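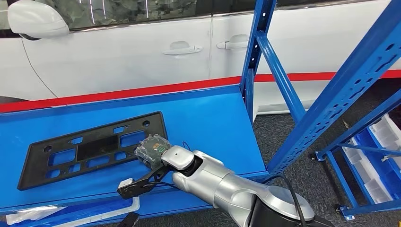 How many demonstrations does a robot arm need before it can repeat a short assembly task? Our working figure at Anonton is 50 for one part in one starting position, and more as soon as the position is allowed to vary.

Home Notes Projects Archive Contact

21st February

The present entry records the method used for the license plate frame task within the Luvus project. The arm has a two-fingered gripper and works over a blue metal shelf beside a white car. The operator moves it by remote control and brings a dark gray plastic component to one end of the black frame.

Two methods of teaching were considered in January. In the first, the operator holds the arm and guides it by hand. Contact with the part is easy to feel in this way, but the operator's own arms block the view of the camera, and several early recordings had to be discarded. In the second, the operator stands apart and steers with the Tsuji hand controller. It is slower to learn. A new operator should expect 45 minutes of practice before any recording is kept.

The second method was adopted. The following rules now apply to every session:

Each demonstration begins with the arm in its rest position and ends with the gripper open.
The operator does not correct a poor grasp in the middle of a recording — the attempt is stopped and marked as failed.
No recording runs longer than 12 seconds.
Operators change places after 2 sets.

The third rule has drawn the most objection. Long recordings tend to contain pauses, and the trained model learned to pause as well, at times directly over the frame. A time limit reduced this behavior, although it also made some operators hurry the approach. A slower approach with a shorter return may be the better arrangement, and it will be tested next.

The Drarketti software stores failed attempts in a separate folder. They are not used in training at present. I have asked that they be retained, as the angle of the component at the moment of release deserves closer study.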